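September
Ravindran Unnithan and Aino Keskinen

Chapter 11
Evaluating a Commercial Simulation Kit

A buyer of robot software rarely sees the product at work before paying for it. What the buyer gets is a data sheet, a trial license and a short set of sample rooms. This chapter takes one such product, the Vainio training kit sold by Miltham, and reviews it as a purchasing engineer would. The kit supplies simulated rooms in which a control program can be run before it is loaded onto a physical arm. The trial license covers 13 rooms and lasts 14 days. The full license covers 254.

Three questions guide the review. Does the rendered room give a camera enough to work with? Does the contact model hold up when a gripper closes on a part? Can a user change a room without help from the supplier? The first question is treated here, and the other two are left for Chapter 12. Readers who have not met camera calibration should go back to Chapter 4.

Surface texture is the usual starting point for a test of rendered views. A program that estimates camera position needs features it can find again from a new angle, and a plain surface offers few. Regular patterns bring a separate problem, in that one part of the pattern is easily mistaken for another. The pale blue tiled walls in the sample view repeat the same square grid, so the cloudy mottling on the tile faces and the corner where the walls meet the brown floor become useful cues for the matching exercise in Section 11.2.

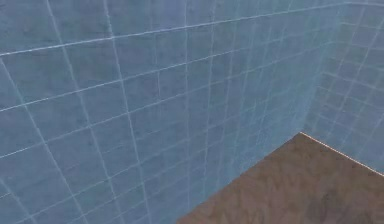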